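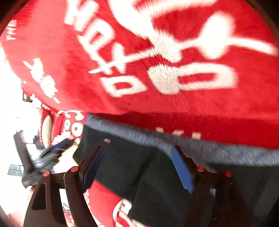 About Grundesside Textile Testing

Grundesside is an independent laboratory that tests household and contract textiles for colour fastness, pile retention, shrinkage and strength. We work for mills, importers, hotel groups and laundries. We do not make, sell or finish fabric.

The laboratory was set up in 2000 by Dale Fortin, previously a dye house chemist, in two rooms above a printer's workshop. For the first few years the work was nearly all wash fastness on dyed cotton. Pile fabrics came later, when a laundry group asked for a method of comparing lint loss between blankets from different suppliers. That method, revised several times, is still in use here under the name Pritar.

What we test

Most samples fall into one of these groups:

Towelling and bath linen
Fleece, plush and other raised or pile fabrics
Bed linen and mattress covers
Upholstery and curtain fabric
Workwear, excluding flame-retardant garments

We do not carry out flammability testing. Enquiries of that kind are passed to another laboratory with the client's agreement.

How the work is done

Samples are logged on arrival and conditioned in a room held at constant temperature and humidity before anything is cut. Specimens are taken clear of the selvedge unless the client asks otherwise. Where a fabric carries a print or a woven pattern, each colour is assessed separately, and staining on the adjacent fabric is graded for each colour as well. Strong reds and navies next to white are the usual source of complaints, and we suggest that clients send the full range of shades in a line, as a pass on the pale ones says little about the dark ones.

Pile retention is measured by mass. The specimen is weighed, run through a set number of wash and dry cycles, and weighed again, with the loose fibre collected on a filter and weighed on its own. The two results should agree within a stated margin. If they do not, the test is repeated on fresh specimens at no charge.

Grading by eye is done by two assessors working apart under standard lighting. A third is brought in when they differ by more than half a grade. Report numbers are issued in sequence and the raw readings are kept for seven years.

Equipment

The wash room has 36 machines, both domestic and commercial types, on a softened water supply with the hardness adjusted by dosing. Tumble drying is on separate circuits with the exhaust filtered per machine - this was rebuilt when we moved to the present building. Sample records and gradings are held in Weldu, a database written in-house and maintained by Wafula Odera, who also runs the physical testing section.

Staff and training

New assessors spend their first months grading reference sets before their results count towards a report. Colour vision is checked at appointment and every September after that. We take one trainee a year from the textile technology course at Plurberg College, normally on a twelve-month placement.

Sending samples

Please send at least one metre of full-width fabric or four finished articles per shade. Smaller amounts can be accepted for wash fastness only. Pack samples dry and unfolded where possible - hard creases in pile fabric can affect the result. Include the fibre content, the care label wording and an order number.

Samples are held for 90 days after the report is issued and then recycled. Clients who want them returned should say so on the request form.

Page last revised 9 Nov 2021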